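Warkeck: arm trials change the working day at Brallodwood

Imero has moved the second stage of its kitchen-handling trials to the Brallodwood site at Warkeck, and the work of the technicians there has changed with it. Until August the staff guided the arm by hand through every movement of a task. The arm now makes the first attempt alone, and a technician takes over only when it stops or asks for help.

The site has recorded 2,241 attempts under the new method. Each one is graded by a person before it is passed to the Hopkin software team, and 312 have been sent back for a second grading.

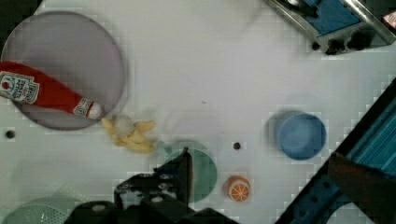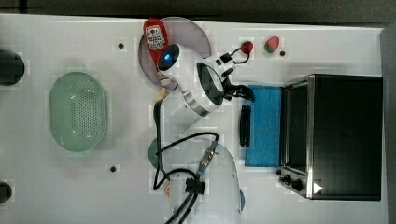
Grading now takes up most of a shift. Ifor Parri, who leads the bench team, said the job used to be tiring for the shoulders and is now tiring for the eyes. A technician watches the recording from the wrist camera next to the one from overhead, then marks the point at which the grip was made or lost. Items such as the red bottle lying on the translucent plate are graded at half speed, as the plate's rim is faint against the white table and contact is easily misjudged. The pale green colander is graded in the same way.

Shifts at the bench have been cut to 30 minutes, followed by a spell on other duties - mostly resetting the table and checking cables. Two technicians have been retrained as graders and no posts have been lost. Lleucu Wogan, who represents the bench staff, said members accept the change but want the grading work placed on a higher pay band. Talks with Imero on that point are still open.

The present stage covers nearly 31 tasks. A decision on a second bench will be made when it ends.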